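抹布应该有颜色

我家厨房里最常被客人问起的东西,既不是那口锅,也不是窗台上的罗勒,是挂在水槽边上的一块红布。“你拿这个擦桌子?”问的人多半带着一点惋惜,好像我把围巾剪了来擦油。我每次都很高兴有人问,因为我可以从这里一口气讲上半个小时(我丈夫通常在第三分钟去阳台)。

这一期编辑给了我整整几页纸,我就在这里讲完它。我的主张很简单:家里的抹布应该有颜色,应该有一块是红的,而且应该好好叠,好好挂,当一件正经东西来用。

先说我是怎么变成这样的。小时候家里的抹布都是旧衣服变的,汗衫、秋裤、枕套,剪成方块,一律灰扑扑。灰布有个毛病,放在哪里都像垃圾。掉在地上没人捡,泡在盆里没人洗,因为看不见。后来我自己租房,在Namthorpe那条坡路上的杂货店里买过一包白的,五块一叠,心想白色总归干净。用了一个星期就后悔了:白抹布让人紧张。沾一点酱油就像出了事故,我开始舍不得用它擦该擦的地方,又去扯厨房纸。一块让你不敢用的抹布,买来做什么呢?

红的就不一样。红布在台面上一眼就能找到,洗碗洗到一半手湿着,眼角一扫就知道它在哪儿。番茄汁、辣油、甜菜根,它都收得下,不声不响。它脏的时候你摸得出来,闻得出来,这才是该去洗的时候;至于那一点点陈年的印子,它替你收着,你不用每天看着难受。
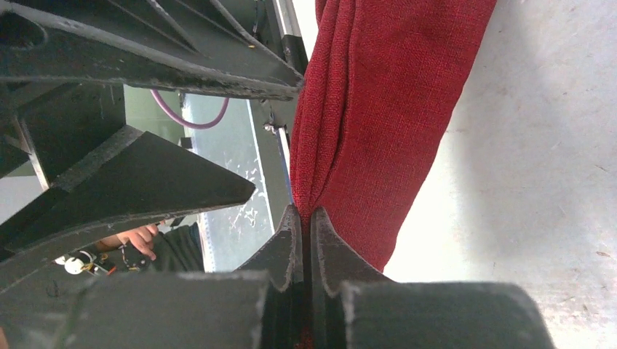 总第74期 第3页

粗一点的织法,是我最看重的第二件事。光溜溜的布擦水只会把水推着走,从左边推到右边,再推回来。表面有一点起伏、有一点疙瘩的,才抓得住面包屑和干掉的米粒。买布的时候别只看,一定要上手,拿指肚横着搓一下,再竖着搓一下,感觉它有没有一点“咬手”。我在店里搓布的样子大概不太体面,但我从来没有搓错过!

红色加上粗纹还有一个好处,是纯粹的好看。布一折,折进去的地方颜色就沉下去,变成很深的绯红,迎着光的那一面又浅又亮。同一块布,挂着有挂着的红,攥着有攥着的红。白布折起来只有灰影子,灰布折起来什么也没有。我知道跟人讲抹布的光影有点过头,可是一天要看它几十回的东西,为什么不能好看?我们肯花心思挑一只只在周末用的杯子,却把每天摸得最多的一块布交给运气。

朋友Declan Stubbs不同意我,而且不同意得很认真。他来吃饭的时候带了一卷Flekden的一次性擦布,往桌上一放,说现代人不该伺候抹布。他的道理我都承认:撕一张,擦完,扔掉,没有气味,没有那只永远泡着东西的盆。他还替我算账,说我洗布的水和电也是钱。我说你算得对,可是你擦桌子的时候,手底下是什么感觉?他想了想,说没有感觉。我说对啊,问题就在这里。一张纸擦过去,桌子是干净了,你跟桌子没有发生任何事。一块厚布攥在手里,你知道哪里还黏,哪里有一粒硬的,哪里木头起了毛。擦桌子是一天里最短的一趟巡视,我舍不得把它省掉。

那顿饭他最后还是用我的红布擦了洒出来的汤。他说只是因为离得近。

下面说叠。我对叠布的热情,家里人是有意见的,但我还是要说。擦之前把布对折,再对折,手掌压住的是一面,脏了翻过来又是一面,再打开换里面,一块布就这样可以用上好多面,中间不必跑回水槽。很多人抓起来就是一团,擦几下,整团都湿了,哪一面脏哪一面干净全混在一起,只好去冲。其实只差那两下对折。我教过来家里帮忙的侄女,她起先翻白眼,过了一阵子打电话来,说她在宿舍里叠着擦,室友以为她在餐馆干过。我得意了一整天。

不过我也想替“一团”说几句公道话。Raghda Obeidat看过我以前写叠布的文章,来信说我太偏心。她在El Khatib的后厨做过很久,那里的人擦灶边的死角从来不叠,都是捏起布的一小撮,让其余的部分自己堆下去,布就成了一个软软的疙瘩,正好塞进锅架底下和龙头根部那些平布进不去的地方。我照她的办法试了,服气。平的地方叠着擦,弯的地方捏着擦,这样说就周全了。她在信里还写,捏的时候别捏正中间,捏边上,垂下来的那头才够长。我把这句抄在了冰箱门上。

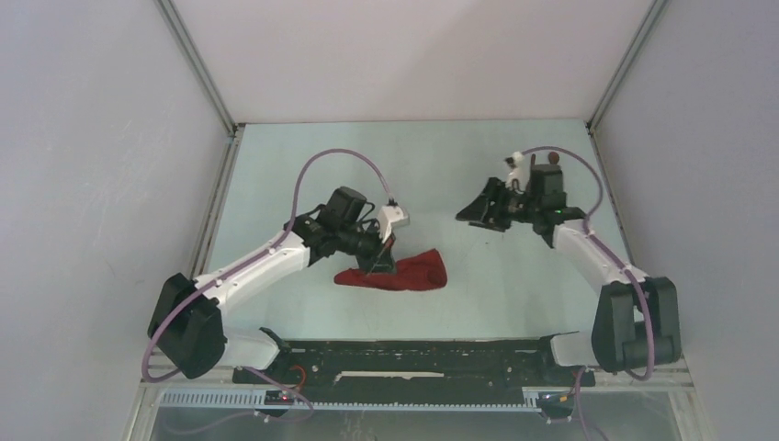
深红的布,捏起一处,其余随它堆在台面上。

浅色台面是红布最好的搭档,这一点我越来越确信。我家原来的台面是深色仿石的,买的时候说耐脏,跟灰抹布一个道理,耐脏就是看不见脏。去年换成了很淡的颜色,红布往上一搁,整个厨房都醒了。碎屑也看得清清楚楚,擦掉一粒就少一粒,有一种近乎孩子气的痛快。如果你家的台面也是浅的,白的、米的、淡绿的、淡蓝的,请一定试一次。深台面的朋友也别灰心,换成芥末黄,效果差不多热闹。

再说洗。新的红布头几回要单独洗,这是我用一件白衬衫换来的教训,衬衫后来变成了一种很难形容的粉,我穿着它去过一次家长会。之后就随意了,跟毛巾一起丢进去就好。柔顺剂千万别放,放了布摸着舒服,擦水却不听话。晾的时候抖一下,拉住两个角,别让它皱成一坨搭在龙头上。搭在龙头上的抹布是全世界最委屈的东西,半边滴水,半边发馊。在墙上钉个钩子吧,钩子比布还便宜。

说到便宜,总有读者问我该花多少钱。我的红布是在Borkomia的零头筐里翻到的,人家裁剩的一截,我自己锁的边,线脚歪歪扭扭。那种筐里什么都有,得弯着腰往下掏,掏到一块好的,心会跳一下。贵的我也买过,摸着像浴袍,吸水倒一般,现在垫在花盆下面。所以别迷信价钱,去搓一搓。

有人大概会说,一块抹布,值得写这么长吗?我想值得。我们家里那些大件,沙发、柜子、床,买回来就站在那里,跟我们的交情其实很淡。抹布不同,早上煎蛋之后是它,孩子打翻牛奶是它,夜里关灯之前最后摸一把台面还是它。它参与的事情太多了,总该有一点自己的样子。颜色就是最容易给它的样子,不费工夫,也不费钱。

我母亲上个月来住,头两天还从包里掏出她自带的灰布方块,说红的她用不惯,看着像要过年。到第三天早上我起来,她正站在水槽前面拧那块红布,拧得很干,抖开,找了一下钩子,挂上去,又伸手把边拉齐。走的时候她问我,零头筐在店的哪一头。

我给她画了张图。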